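**MEDIA RELEASE — 6 March 2026**

# Clallier publishes gripper comparison and holds off on buying

Clallier, the kitchen automation tester, today released results from its side-by-side trial of two parallel grippers, the Stukida and the Sombatkul. Neither did what its brochure led us to expect.

Both makers describe their product as ready for glassware. We take that phrase with some caution. Each gripper was given 400 picks from a tray of drinking cups, on the same arms and under the same Gurkon controller, with no retuning between runs. Suppliers usually ask for retuning. We declined.

## What we found

- Coloured cups gave little trouble to either gripper.
- Clear cups did. The Stukida missed 48 picks and the Sombatkul missed 30, nearly all of them clear.
- The Sombatkul's lead shrank once cups were set close together — its fingers need more room to open than the data sheet suggests.
- Two arms sharing one tray spent a good deal of time waiting for each other. The Gurkon controller handles this safely but slowly, and we would not call it coordination.

A gap of 18 picks is worth reporting. It is not a reason to rewrite a purchasing plan, and we would ask trade outlets not to run it as a win for anyone. We tested one unit of each gripper, in one enclosure, on one style of counter.

## The test cell

Both arms are fixed to a rail along the front of the cell and reach inward to a shared tray. Clear and coloured cups stand together in rough rows, and the walls carry a heavy black swirl print.

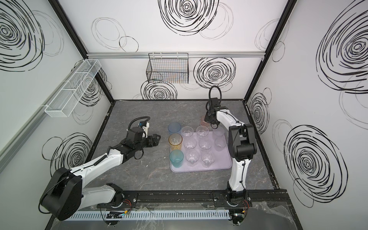
## What happens next

A second round begins in April, with 80 further picks per gripper using clear cups only. Clallier will publish those results whether or not they flatter the equipment. Until then we are making no recommendation, and any supplier quoting this release as an endorsement has misread it.

The full pick log is available from the Clallier media desk on request.

**ENDS**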